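Section 4: Clearing a worktop and picking up from the floor

Read this section before you promise anyone a tidy kitchen. The Flumonbridge two-armed unit can be set up to try the job. Whether it saves you any work is a separate matter, and on most days our answer is no.

Before you start

1. Finish the joint checks in Section 3. If either arm fails, stop and repeat them.
2. Load the practice room called Urcombe in the simulator. Do not begin in a real kitchen.
3. Set the speed limit to 152 millimetres a second. The sales sheet quotes a higher figure. Leave it alone.
4. Open both grippers and bring them up in front of the body, facing the island. 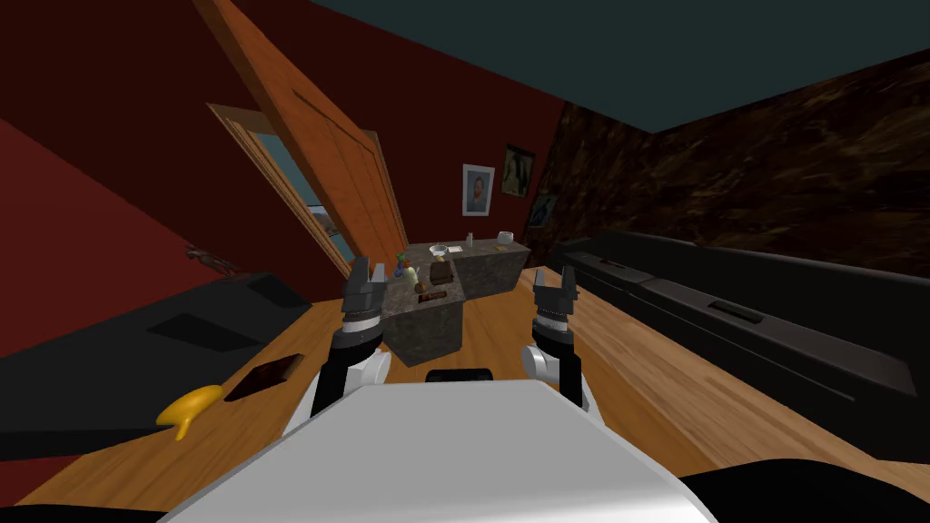
Fig. 4.1 Urcombe practice room, robot's own view. Items on the island; banana on the floor, lower left.

Running the task

5. Choose one item on the worktop. The small white bowl is a fair first try. Leave the tiny pale yellow object until the bowl goes well.
6. Press Plan and wait. Planning may take up to 19 seconds, during which the arms stay still. A person would have put the bowl away by then.
7. Check the planned path on the screen. If it passes through another item, press Cancel and move the base.
8. Press Run. Keep a hand near the stop key, even in simulation, so that the habit is there later.
9. Go on to the floor only when the worktop run has passed. Pick up the banana first, then try the flat brown item beside the bench.

Note: Flat things on the floor are still a weak point. The fingers need an edge to get under, and a thing lying flush gives them very little. Do not count a push across the boards as a pick-up.

Note: Our Pumthorpe test log holds 425 simulated runs. A good score there tells you the planner can cope with Urcombe – it does not tell you much about your own kitchen, with its crumbs, glare and wet cups.

Caution: Never use the worktop task near a lit hob, knives or glass. Keep children and pets out of the room.

Caution: Nothing over 900 grams in one gripper. The unit will attempt heavier loads without a warning.

If a run fails

10. Save the log under the room name and the item name.
11. Return both arms to the start pose from step 4.
12. Try once more with the same item. After a second failure, go to the Joshi grip settings in Section 5.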